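Clear Plastic, Hard Case

Transparent packaging defeats most depth sensors. Infrared light passes through a blister pack or bounces off it at the wrong angle, and the point cloud comes back with a hole where the object should be. Arms that sort cardboard boxes all day will close on air when handed a wrapped toothbrush.

The Undent method, developed at Pumero, drops depth altogether. A policy trained on almost 3,000 teleoperated episodes takes only color video and joint positions, and predicts short chunks of motion for 2 arms at once. Grip force is not measured directly. It is inferred from the gap between commanded and actual finger position – a crude signal, but one that registers when thin plastic starts to flex.

In the July trials the policy completed 80 percent of packing runs, where a run meant placing six packaged items in a clear organizer. The depth-based baseline, Cinik, rarely got past the second item. Most remaining failures came late in a run, when sleeves already in the organizer overlapped and the policy could not separate their edges.

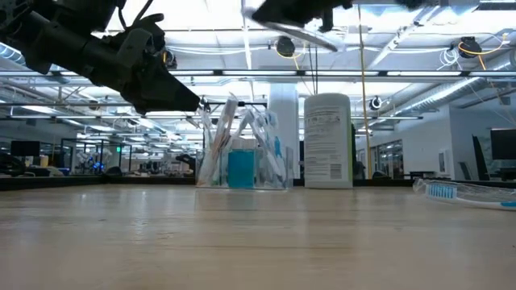
Two black grippers over a clear organizer of packaged items. One toothbrush, in its blister, lies flat on the table at right.

Lighting remains the weak point. Under a single diffuse source the success rate held, while long overhead fluorescents put moving highlights on every curved surface. The next dataset varies the lighting between episodes.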